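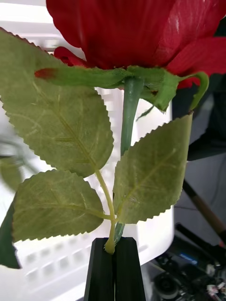
Nawal Saber

Re: initiative in Clirnance, again

Quick one before work. Tried the card draw at the table last night, 3 players plus me. Much faster than rolling. Problem is the Elness duelist, acts twice if she draws a face card and teh boss never gets a look in.

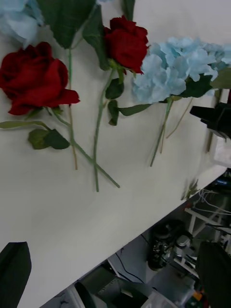 Vasco Peixoto wrote:
> Why not put the face cards back in after each round? We did that
> all through Brandar and it evened out by the second fight.

Did try that. Slows it down, all that shuffling. Might work with 2 decks.

Other thing, damage. My spreadsheet says 174 points over a full fight for the duelist, everyone else well short.
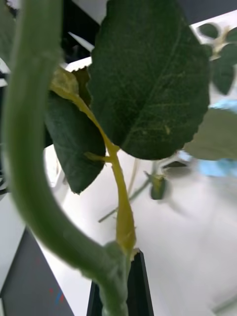

So either her riposte costs a card or it goes. I'd sooner charge for it, Inês loves that move and would sulk.

Also page refs in the draft are off, riposte isn't where the index says. Will send fixes in January, remind me if I dont.

For next session, please:

1. Bring your own deck, jokers out.
2. Riposte costs one card from hand.

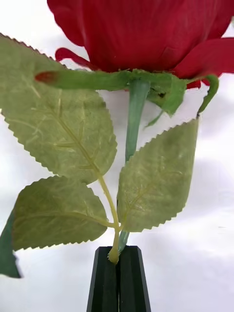 3. No new characters till the boss is dead.

Nawal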